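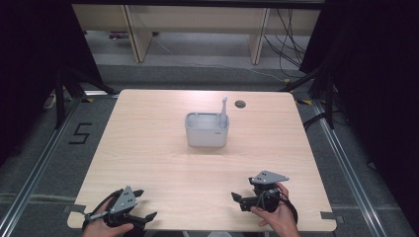
Handheld gripper rules from July

The bench rules for handheld grippers at Drerbridge have been updated, and they apply at every station. Start each take with both grippers over the near edge of the table, jaws facing each other. Keep fingers on the handle and off the linkage. Only the bin and the item for that task go on the tabletop. Check that the cable runs free of your wrist before you begin.

Stop after 3 failed grasps and log the take as incomplete. Please don't delete it. Takes from the Hoarau set with no log entry now number more than 700, and they can't be used.

Send questions to Gilles Roussel.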